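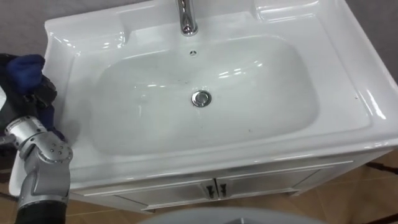
Home | Forums | Fixtures | Members | Log in

Category: Matchday Talk > Home Games

Sowmya_Thevar
Well, I'm still hoarse from the second half, so forgive the rambling! I thought we were lovely to watch for an hour, passing it wide and getting the full backs up, and then Gulow Town made two changes and we just sat deeper and deeper until that corner went in. A 1-1 draw at home to a side below us feels like a loss to me. I'd have brought Zervas on at 60 minutes, when the legs were clearly going in midfield.

fevent24
Hi Sowmya, lovely write-up as ever, but I can't agree on Zervas. He's had one full training week since the hamstring, bless him, and we've got the cup replay coming. I'd much sooner have a point and a fit striker in January.

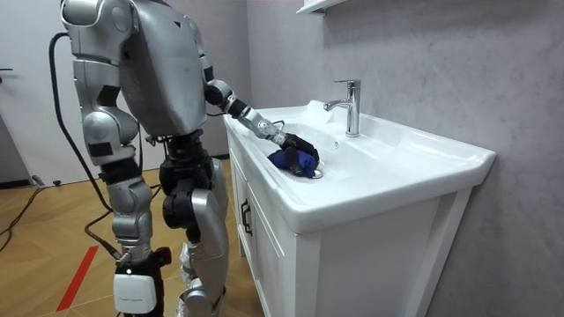

Blue cloth in the basin, silver robot at the vanity.

Parvathi Marar
I'm with Sowmya on this one (sorry Feven!). You don't put a man on the bench if he can't give you half an hour. And who was picking up their big center half at the corner? I was behind that goal with my dad and we could both see him standing there all alone, waving for it.

fevent24
Fair point on the corner, I'll give you that. It was zonal and nobody attacked the ball. But we've taken 24 points playing this way and I don't want to tear it up over one set piece.
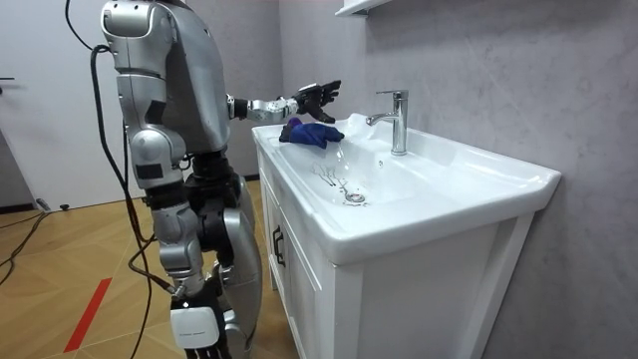
What worries me more is the left side. Once the winger came off we had no way out, and every clearance came straight back at us.

bhavana_g
Longtime reader, hardly ever post. Wonderful noise from the home end, I thought, even with the rain blowing in. Is anyone driving to the replay? I have two seats going and can pick up by the station at 40 past five.

Sowmya_Thevar
Oh, yes please Bhavana, one for me! I'll bring the flask.

Contact us | Terms of use | © Gulow Road End Supporters Forum | Back to top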